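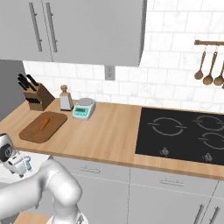

Issue 10

Cleaning and resealing grout in wet areas

Several readers wrote in after the June issue to ask about grout that stays dark between cleans. The short answer is that cement grout is porous, and most household cleaners sit on the surface of it. The longer answer follows. It applies to cement grout on walls and floors. Epoxy grout is a different material and should not be sealed.

Testing what you have

Put a few drops of water on a joint and leave them for 10 minutes. If the joint darkens, water is getting in and the sealer is either worn out or was never applied. If the drops stay beaded, the sealer is still working and you only need to clean. Test more than one spot. Joints behind a cooktop or at the base of a shower wear sooner than joints at eye level, and a single test in a quiet corner will mislead you.

Do the same test on the tile if it is natural stone. Glazed ceramic and porcelain generally do not need sealing. Marble and limestone do, and they are also damaged by acid, which limits what you can use on the joints beside them.

Cleaning

Start with warm water, a pH-neutral detergent and a stiff nylon brush. Wire brushes leave metal behind, and it rusts. Work along the joint and rinse twice. For food oils, an alkaline degreaser at the label dilution will usually lift what the detergent leaves. Let it sit for the time printed on the label and do not let it dry on the wall.

Vinegar is often recommended. It dissolves a little of the cement each time it is used, and joints cleaned this way for years go soft and sandy. We do not use it at the Basum depot and we suggest you leave it in the pantry. Never mix any acid with bleach.

Mould on the surface can be treated with an oxygen bleach. Mould that comes back in the same place within a month usually points to water behind the tile, or to a failed silicone joint. Cut the silicone out and replace it before spending more time on the grout.

Repairs

Rake out loose or cracked material to at least two-thirds of the tile depth. Shallow patches fall out. Vacuum the joint, dampen it lightly, and pack new grout of the same type. Colour matching is difficult on old work, and it is often better to redo a full run between two corners than to patch the middle of it. Corners and the line where the wall meets the bench should be silicone in every case. Grout placed there will crack as the two surfaces move.

Leave new cement grout to cure as the bag directs before sealing.

Sealing

We stock two penetrating sealers, Floritz and Lapiņa. Floritz is water-based, has little smell and suits occupied rooms. Lapiņa is solvent-based and needs the windows open and a respirator with organic vapour cartridges. Both leave the colour of the joint close to what it was. Neither should be put over a topical coating, so strip any old coating first.

Apply with a small brush or a roller bottle to dry joints. Wait 10 minutes, then wipe all residue off the tile with a clean cloth. Residue left on a glazed face dries to a haze that is tedious to remove. Apply a second coat if the water test still shows darkening the next day. The 1000 mL bottle is the only size we carry at present.

Notices

The Ultden counter now opens at 7:30 am. Grout colour charts can be borrowed from either counter and must be returned with the cover on, as the swatches fade in daylight.

Next issue: movement joints in long floors.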